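Why Do We Have Elbows?

Bend your arm. Now straighten it. Congratulations, you have used your elbow, and you will use it again before you finish this page, probably to lean on.

An elbow is a joint. A joint is a place where two bones meet and agree to get along. Without joints you would be one long bony plank, and putting on socks would take until October.

What's inside?

Three bones meet at your elbow. The top one runs down from your shoulder and is called the humerus, which sounds like "humorous" and is the only joke most doctors know. The other two run down to your wrist. They are called the radius and the ulna, and they lie side by side like two people sharing a small couch.

The ends of the bones are covered in cartilage. Cartilage is smooth and a little bit rubbery. (The tip of your nose has some too – go ahead and wiggle it.) Between the bones is a slippery liquid that keeps everything gliding. Holding the whole lot together are ligaments, which are like very strong straps.

A hinge, mostly

Look at a door. It swings open and it swings shut, and if it does anything else you should call a grown-up. The main part of your elbow works the same way, which is why people call it a hinge joint.

But you can also turn your palm up to ask for a cookie and turn it down again when the answer is no. A door can't do that. When you turn your hand, the radius rolls over the ulna, and part of that rolling happens at the elbow.
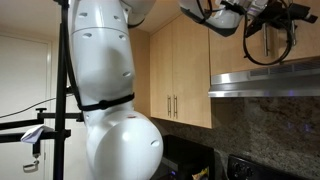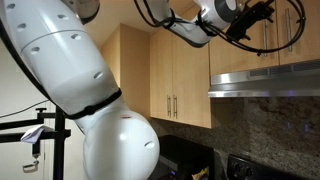
Big white arms, with rounded joints. 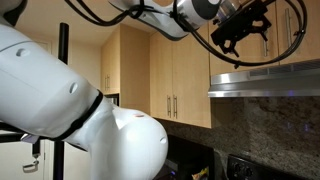 Your shoulder is a different sort of joint. The round top of the humerus sits in a shallow cup, so your arm can swing forward, backward, sideways and in big silly circles. Your hip is built that way too, only with a deeper cup, so it is steadier but not as good at silly circles.

Who does the work?

Bones can't move themselves. They are lazy like that. Muscles do the pulling, and pulling is all they know how to do. No muscle in your body can push a bone. So they work in teams. The biceps, at the front of your upper arm, helps pull your forearm up. The triceps, at the back, pulls it straight again.

About that funny bone

It isn't a bone and it isn't funny. It is a nerve, running through a little groove on the inside of your elbow with hardly any padding. Bump it on a desk and it sends a buzzing, prickly feeling down to your ring finger and your pinky. The feeling goes away. The desk never says sorry.

Try this

Hold your elbow perfectly straight and try to eat a cracker. Subbarao Kartha, who wrote in to us after our page on knees, tried it on a Monday with soup. We suggest the cracker.

Next time: wrists, and why you have so many bones in them.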